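Chapter 6
Chairs Made of Plastic

Learning goals

After working through this chapter you should be able to name the main parts of a molded chair frame, explain why openings are placed in it, inspect a frame for wear, and choose a cleaning method that does not damage the surface.

6.1 Why the frame comes first

Most people judge a chair by its seat. They sit down, shift a little, and decide whether it is comfortable. The person who cleans, repairs, or sells furniture has to start somewhere else. Fabric can be replaced in an afternoon. Padding can be cut to size. A cracked frame usually means the end of the chair.

In Chapter 5 we looked at wood, where a frame is built from separate pieces joined with glue, pegs, or screws. A molded plastic frame works differently. Melted plastic is pushed into a closed mold, and one piece can come out with its curves, ribs, and holes already in place. There may be few joints to work loose. On the other hand, a break in a molded part is hard to mend well, and glue that holds on wood may not hold at all on some plastics.

The training shop at Gedstead keeps 24 plastic chairs for practice work. They came from several makers, and the differences between them are useful. Some have straight legs and square corners. Others are made of long curved members that turn back on themselves, with wide bands where the load is greatest and fittings attached along the curve.

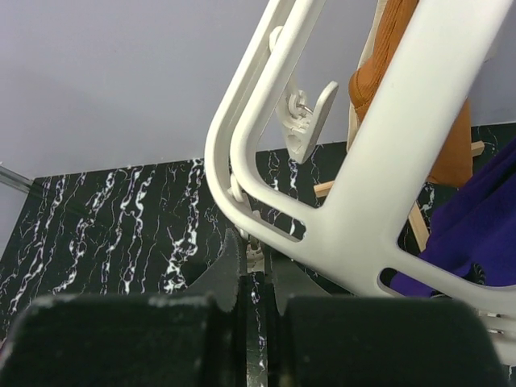 One reader of the earlier edition wrote to ask why a maker would put a slot in the widest part of a frame, where she would have expected solid plastic. To her it looked like a weak point, and she wanted to know whether chairs with slots should be turned away at the repair counter.

They should not. A slot with rounded ends can save material and weight, and it may also give a strap or a fabric edge somewhere to pass through. The shape of the opening matters a great deal. In a square corner, stress collects at one point and a crack can start there. In a rounded end, the same stress is spread along the curve. Run a fingertip around the inside of any opening and feel for a sharp nick or a thin raised line.

Small fittings need the same care. Knobs, pegs, and clips may hold a cover, limit a moving part, or simply fill a hole left for another version of the chair. Do not pull one out to see what it does. Press it gently from the side and note whether it moves.

6.2 Light-colored plastic

White and off-white frames show dirt early. They may also turn yellow after long exposure to sunlight, and this change cannot be washed away. Dirt can. Use warm water, a little dish soap, and a soft cloth. A matte surface should never be scrubbed with a rough pad, which leaves shiny patches. Where colored fabric is fitted to a pale frame, wring the cloth out well before wiping near it, and test the fabric for loose dye in a hidden spot.

Before you continue

Choose a plastic chair at home or in the shop and set it on a level floor. Make a simple drawing of the frame and mark every opening and fitting. Next to each one, write what you think it is for. Keep the drawing, as you will need it again for the load exercise in Section 6.4.

Words to know: member, slot, fitting, matte, stress, mold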